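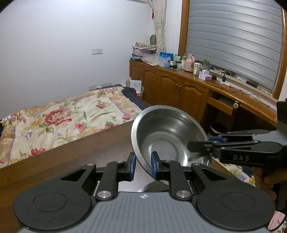

What does the Kostetti service charge for? Accepted grips, at a flat rate per 100.

Rantala read the clause twice. Zollus had ordered 3,000 grips and received an invoice for 2,000. Grabner, who audited for Kostetti, had rejected the rest.

"On what grounds?" Rantala asked.

"Clause 4. Rim contact." 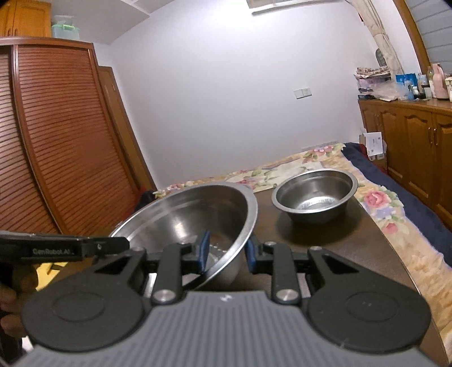
Clause 4 ran to one sentence and defined contact as pressure from both pads. Rantala had argued over worse. He pointed to the large bowl, tilted, its edge passing between two blue pads. "And that one?"

Grabner looked for a long time – longer than the clause required.

"Pending," he said, and wrote it down.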